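Notebook, zipper task, Skalness bench
Wednesday, June 16, 2021

Carrying on from the Hikow set. Total stands at 2717 demonstrations, of which 456 are zippers. On paper that looks healthy. I went through 20 of the zipper ones this morning with the sound off and a coffee, and I'm less happy than I was last week.

Main complaint: they all start too well. Whoever is holding the gripper already knows where the pull tab is and goes straight to it. The approach is the part we say we want the policy to learn, and we've trained ourselves to skip it. Half the episodes I watched could be cut to the pinch and the drag and you'd lose nothing. The Bite people make a lot of noise about how few examples they need, and I'd like to see their first two seconds before I believe any of it.

Second complaint, the labels. "Grasp success" is being ticked whenever the jaws are shut on something near the zipper. Tape, fold of cover, tab, all the same tick. I want a separate label for tab between the pads, and I want it set by a person looking at the picture until we trust something else to do it. The white cover is going to be the worst for this: pale cloth, pale gray zipper, a dotted weave everywhere, and a slider tab that is tiny next to the pads.

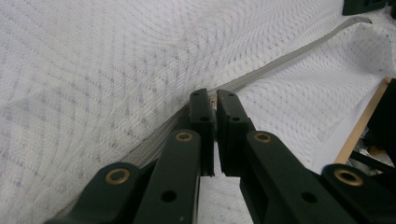
Kęstutis Tamošiūnaitė disagrees with most of the above. His remark at the bench was that a clean start is fine as long as the cloth is different every time, and that I am asking people to act clumsy, "and then you'll be training on bad acting." He would sooner spend the hours pushing the cover into new shapes between takes.

Fair point about the acting. I don't accept the rest. If the hand comes in along the same line every time, I doubt a few wrinkles will teach it to search. But I can't show that from what we have, and neither can he.

Agreed for now:
- 4 start positions, drawn from a hat, operator looks away while the cover is moved
- no restarting an episode because the first pinch missed. Keep the miss.
- new label as above, old tick stays in the file but we don't report it
- Ustow covers held out completely. No peeking, me included.

Not agreed: whether pressing down into the cover counts as a fault. On a soft surface the fabric dips around the jaws and the zipper gets pulled a bit tight, and I suspect the policy will come to rely on that. Kęstutis says that's how a person does it too. Maybe. A person also has another hand.

Still to do: relabel the 20, then decide if the remaining zipper episodes are worth the same treatment. Check disk before the next session.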